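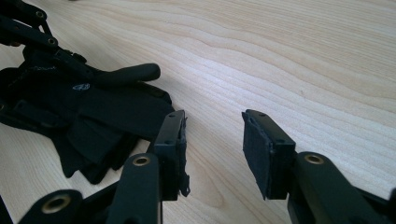
Figure 2. Work surface.

4.2 Crowd noise and free throws

Coltberg's home games gave us 1604 free throws to work with, a sample only a patient person could love. Greco coded each attempt for crowd volume — loud, quiet or, on Wednesday nights, mostly popcorn. Visiting shooters missed slightly more often when the student section was loud, but the gap shrank once we controlled for fatigue. Two players from Odidstead shot better under abuse. We left them in the model, where they continue to annoy the second author.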